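Gripper comparison, two-arm bench: pre-run inspection checklist with comments
Bench 2, Emgate workshop
Inspector: Amancay Rivadeneira
Reviewed by: Kianoush Mohammadi
Grippers on trial: Nouri long finger (orange arm), Carkik standard jaw (black arm)
Controller: Fostura, one unit driving both arms
Session: April, morning, start 8:32

Mark each item OK, FIX or N/A. Anything marked FIX gets a comment and an initial before the arms are powered.

SECTION A — POWER AND STOPS

A1. Emergency stop within reach of the operator's chair. OK
A2. Stop tested with both arms holding position. OK
Comment: Black arm sagged when torque dropped, as expected. Keep hands out from under it during the test. AR
A3. Supply voltage checked at each base with the meter. OK
A4. Controller speed limit set to the trial value before enabling. FIX
Comment: Fostura came up with last month's profile loaded. Reset by hand and saved. Whoever runs next, please check it again at startup. AR
A5. Cables behind the table clear of the walkway. OK

SECTION B — MOUNTING AND WORK AREA

B1. Base clamps tight, no rocking when the arm is pushed sideways. OK
B2. Wrist and joint screws checked with the driver, both arms. FIX
Comment: One screw at the wrist on the orange arm took a quarter turn. Add it to the weekly list. AR
B3. Cable slack allows full wrist rotation without pulling. OK
B4. Towel laid within the marked reach of both arms. OK
B5. Tape markers pressed down at the edges. OK
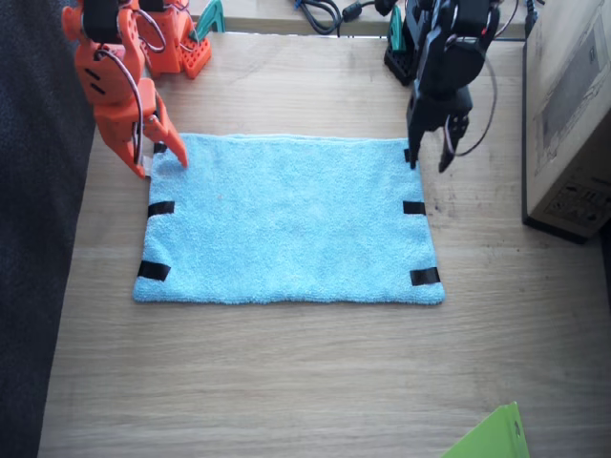
Comment on B4 and B5: Reach is the first thing to settle, as a gripper that has to stretch for a corner will drag the cloth and spoil the comparison. The towel goes down flat and each arm takes the top corner on its own side. The tape on the blue terry is glossy black, so check it under the lights you intend to run with. Check also that the outer finger of the black gripper has clear table to its side; with the jaws open it sits well outside the edge of the cloth. KM

SECTION C — GRIPPERS

C1. Fingertips clean, no chips or burrs. OK
C2. Both grippers open and close fully from the controller. OK
C3. Closing force set the same on both sides. FIX
Comment: The two jaws don't share a scale, so the same number in the menu gives a different squeeze. Matched them with the spring gauge instead. Values are in the bench log. AR
C4. Servo temperature limit on, alarm audible. OK
C5. Fingertips stop above the tabletop at the lowest programmed point. OK
Comment: Long finger has less room for error here. Leave the height offset at 4 mm until we have more runs on it. KM

SECTION D — FOLDED START POSITION

D1. Towel folded lengthwise and squared to the table. OK
D2. Corner and midpoint markers showing on both short ends. OK
D3. Black gripper parked open at its end of the towel. OK
D4. Orange finger approach tested at low speed. OK

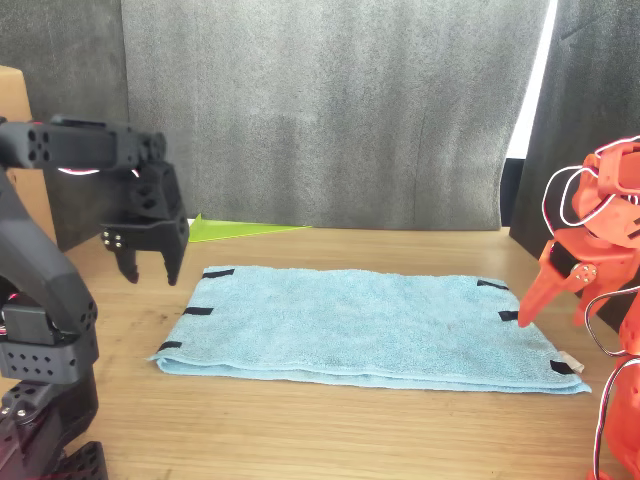 D3 and D4: black gripper open at left, orange finger at the right end of the folded towel.

Comment on D2: Care label pokes out at the near-right corner. Leave it on for now, but write it down if a finger catches it — we'll want to know which gripper it was. AR
Comment on D4: The layered edge is thicker than the single cloth, so don't carry over the closing width from the flat test. KM

SECTION E — RELEASE TO RUN

E1. All FIX items closed and initialled. OK
E2. Run count agreed: 32 per gripper, 8 to a block. OK
E3. Rest between blocks long enough for the servos to cool. OK
E4. Second person present for the first block. OK
E5. Log sheet open, gripper name written at the top of each block. OK
Comment: Names, please. "Left" and "right" change depending on which side of the table you stand. AR

Released for trial. Repeat sections A and C if either gripper is swapped.
AR / KM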